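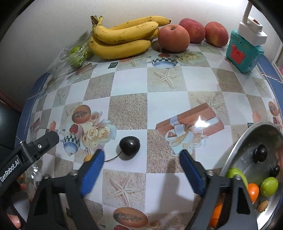

Bananas, with green fruit in the bag

The Ferry Money

My aunt kept the ferry money in a biscuit tin on top of the wardrobe, and when I was 21 she took it down and put it on the bed between us. She had been saving it since before I could read. I knew the tin and had shaken it a few times when she was out, but I had never seen it open.

"Two trips to Kanurach," she said. "One there and one back. I never used either."

I asked her why not. She said the boat had changed its hours, and then the price had changed, and then it was winter. She said this the way she would have told me the store was out of flour.

The crossing to Kanurach took 6 hours from the pier at Maddale. My mother had gone over when I was a baby, to work at the cannery, and for a while she sent letters and then she sent cards. The last card had a lighthouse on it. My aunt kept it in a kitchen drawer with the string and the spare keys. It was never hidden from me and we never talked about it.

"Is it enough?" I asked.

"It was," she said.

We counted it anyway. Some of the bills were the old kind, with the heron on them, and I wasn't sure anyone would take them. It came to 2,000 even. She had stopped adding to it when she reached that number. The fare had been 1,000 each way the summer she started, and it had not occurred to her to keep going.

I walked down to Maddale in the morning to ask. The man at the window had a sheet of prices taped to the glass, and he ran his finger down it for me, though I could read it myself. One way was 2,000 now. He would take the herons until the end of December.

"One way, then," he said.

"I don't know," I said. "I have to ask someone."

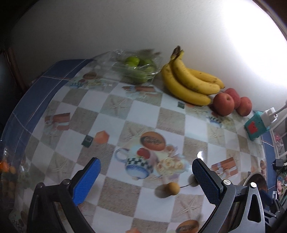
Baidoo Library Evening Writing Group

When I got home she was at the kitchen table with her coat on. She had heard the noon horn and thought I might have gone without coming back for my things. She didn't say so. She said the kettle was hot.

I told her about the fare. She nodded for a while. Then she went to the drawer and moved the string and the keys around until she found the card, and she put it by my cup. I had not held it in years. My mother's writing was smaller than I remembered. She had written that the rain was bad and the room was good, and that there was a shelf for my shoes.

"You could go over and see," my aunt said. "She'd pay to send you back. Or you might find work."

"And if she isn't there?"

"Then you'd have the work."

I drank the tea. Across the street they were unloading the Testel truck, and a boy was rolling an empty drum down the ramp with his foot. My aunt watched him do it. She was sixty-eight that year and had lived in the same four rooms since her wedding, and I thought of her reaching up to the wardrobe with a folded bill each month, standing on the chair with the bad leg.

"Which of us was it for?" I asked.

"What?"

"The money. Two trips. Was it me going and coming back, or you?"

She took off her coat then and hung it behind the door. She took some time over it.

"I was going to go and fetch her," she said. "There and back for me. She'd have had to pay her own way home. I worked all that out and then I thought, well, what if she won't come. Then I've left you with the neighbors for nothing."

The evening boat left at six. I could have made it easily. I washed the cups and dried them, and my aunt put the card back in the drawer, on top this time.

In the morning I went down to Maddale again and asked the man for a job. He said they needed someone on the ropes, 30 hours a week, and that crew rode free. I could bring one relative each season. He wrote my name on the back of an old timetable and told me to get some gloves.

I bought the gloves with a heron. My aunt asked what color they were, and whether the boat had seats inside.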